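4.2 Member events and repeat attendance

The second part of the study looked at social events run by business associations and asked whether members who came to one event were more likely to come to another. We used attendance lists from the Dralteswood Business Association, which has 60 member firms and runs a yearly calendar of breakfasts, evening talks and sports outings. The lists record the firm and the name of each person attending. They do not record who paid, and we made no attempt to find out.

Events were sorted into two groups. The first held those with a speaker or a set topic. The second held those built around an activity, such as golf, bowls or a walking day. A few events had both, for instance a short talk followed by nine holes of golf, and these were placed in the second group if the activity took up more than half of the time. Krishnan used the same rule in an earlier working paper on the Fikorska chamber, and we kept it so that the two sets of results could be read side by side.

Firms that sent someone to an activity event in September were more likely to appear on a later list than firms that had only attended a talk. The difference was clearest among small firms. Larger members, Hellex among them, tended to send different people each time, so the firm came back but the person did not. For this reason we report firms and individuals separately in the tables. Putting them together would hide most of what is going on at the larger companies. 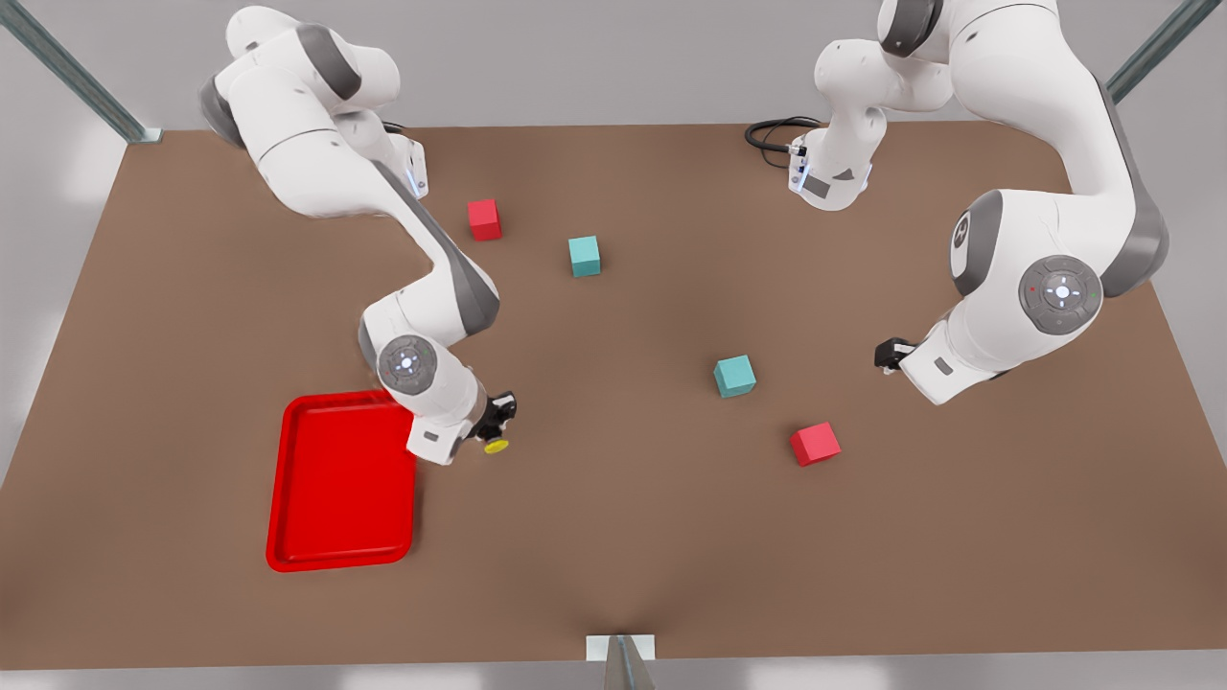
Figure 2. Simulated tabletop with two robot arms, cubes and a red tray.

Beginners were a special case. The association added a golf lesson with a short putting contest to its programme, open to members who had never played. Several firms that had stayed away from the main golf day sent staff to the lesson. Whether they would go on to enter the main competition cannot be judged from the lists we have, as the records stop before the next one was held. Interviews with organisers suggest that cost and a fear of playing badly in front of customers both kept people away, but these were short conversations and we give them little weight.

The Rao index of contact between members was worked out for each firm before and after the season. It rose for firms in the second group and stayed level for the rest. The index counts introductions that members report themselves, and people may remember a day on the course better than a breakfast meeting. We return to this problem in section 5, where the same measure is set against the referral records kept by the association's office.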